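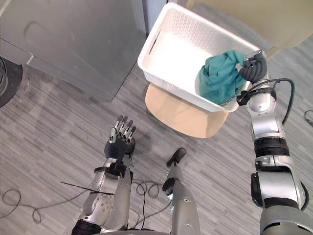
3 min read

Thursday, 05:40. Long course pool, lanes three and four. Water felt warm again and the board by the office said nothing useful. I swam before breakfast, half a banana and black tea only.

Warm-up was 400 free, 200 pull, then 4 x 50 backstroke drill with the right arm only on the odd ones and the left on the even ones. The left side is still late at the catch. I can feel the elbow drop when I rotate past the point where the shoulder ought to stop, and the hand then slides instead of holding. Ilango Murthy watched two lengths from the side and said the head was moving as well. He had me balance a half-full cup on my forehead for the next 50. It fell off at the first stroke after the flags both times.

Main set as written on the sheet:

8 x 100 back on 1:50, holding 1:21
200 easy
6 x 50 back, first 15 metres underwater, on 1:10
200 easy
4 x 25 from a dive, free choice

The first five hundreds were on target. Number six was 1:23, seven was 1:24, and I got back to 1:21 on the last by lifting the kick, which cost me on the fifties. Stroke count went from 17 a minute per arm to something I could not keep track of. I need to fix the tempo beeper. The Humetti one clips under the cap but drifts round to the back of the ear during turns, and on backstroke I lose the sound altogether once water is over it. The old Skoltberg was louder and had worse buttons.

Underwaters were mixed. Fitted seven kicks into 15 metres on the first and eight on the rest. Ilango wants seven on all of them with more from the hips. He thinks I am starting the kick before the streamline is locked, so the first one is wasted. Will film it from the side on the next morning we get the end lane.

Backstroke start practice afterwards, with the ledge. Set it one notch lower than usual. Feet slipped on two out of five, clean entry on the other three, and the best 15 metre time of the morning came from the fourth attempt. I prefer the lower notch – the hips clear the water even if the angle looks flatter. Keeping it for the Fitard Open unless something changes.

Entries for Fitard close at the end of the week. I have put down 50, 100 and 200 back and left out the medley. The 200 heats come straight after the 50 final in the draft programme, with 21 minutes between them if it runs to time, and it never does. Nic Giolla has entered all three as well. She was quicker than me over the second hundred in February by more than I would like, and most of it was in the turns. My entry number for the meet is 2092.

Left shoulder: stiff on waking, fine in the water, slight ache at the front by noon. Band work done in the afternoon, three rounds, external rotation and rows. No ice.

Total 3.1 km by the time I added the swim-down. Slept badly before it – awake from three. Bed by nine tonight. Tomorrow is gym only, with pull-ups dropped to two sets, then short course in the evening if the club has the lanes. Must remember to take the spare goggles, the strap on the blue pair is splitting at the buckle.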